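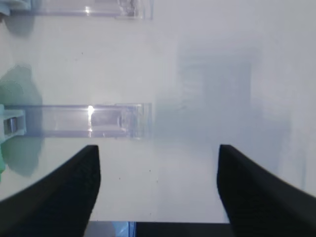 Technical Translator (Turkish to English), Fixed Term

Reference: 233
Employer: Zosent
Hours: 22 per week
Contract: 5 months, with possible extension
Place of work: Zosent office, with home working by agreement
Reports to: Sadia Zaidi, Head of Language Services

Background

Zosent translates and edits technical documents for manufacturers and engineering consultancies. Most of the work consists of installation manuals, maintenance schedules, safety notices and tender documents. In December the company begins a contract with Yalçınkaya, a maker of pumps and valves for water treatment plants. The contract covers 40 manuals, all written in Turkish, which are to be issued in British English.

The manuals vary in age and quality. The older ones exist only as scanned pages and will be supplied with corrected text files. The newer ones were written in a structured editor and contain a good deal of repeated text. Terminology is not consistent between the two groups, and part of the job is to settle which terms are kept.

Duties

The translator will:

Translate manuals and related documents from Turkish into English, to the order of work set by the project lead.

Maintain the project term list in Zatenon, the company's terminology database, and record the source of each new entry.

Raise queries with the client through the query log. Queries are not sent by private email.

Revise work by other translators on the same contract. Each manual is revised once by a second person before it goes to layout.

Check page proofs against the approved translation, including tables, captions, part numbers and units.

Attend a weekly call with the client's documentation office. The call is held in Turkish at 10.30 and minutes are kept in English.

The role does not include interpreting or page layout. Drawings are handled by a separate supplier, although labels on drawings are translated in-house and must match the body text.

Essential requirements

A degree or professional qualification in translation, or a degree in an engineering subject with evidence of paid translation work.

English at native or equivalent level, and full reading knowledge of Turkish.

Experience of translating instructions for mechanical or electrical equipment.

Regular use of a translation memory tool. Zosent uses Jirno, and training is given in the first week. Applicants who have used a different tool are not at a disadvantage.

The right to work in the United Kingdom for the whole of the contract period.

Desirable

Knowledge of water treatment, pipework or pressure equipment.

Experience of revising to a written standard – please say which one.

Spoken Turkish good enough to take part in a technical call.

Pay and conditions

The post is paid on the company's grade 5 scale, in proportion to hours worked. Pay is monthly, in arrears. Annual leave is calculated on the same basis and should be taken within the contract period where possible.

Hours may be spread over three, four or five days. The pattern is agreed before the start date and can be changed once the first two manuals have been delivered. New starters work from the office for the first two weeks. After that, home working is allowed on all days except those set aside for proof checking.

A laptop and a second screen are provided. Client files must stay on company equipment.

How to apply

Send a CV and a covering letter of no more than two pages to Sadia Zaidi, quoting reference 233 in the subject line. The letter should deal with each of the essential requirements in turn. Do not send samples of translations made for other clients.

Applicants who are shortlisted will be asked to complete a paid test. The test is a passage from a maintenance manual, with a short list of approved terms, and is done at home within a set period of 40 minutes. Dictionaries and online reference works may be used. Machine translation may not.

Interviews are held by video call and include a discussion of the test – applicants should have their translation to hand. Two references will be requested before an offer is made.

Applications close at noon on the last working day of October. Late applications will be held on file for later contracts only.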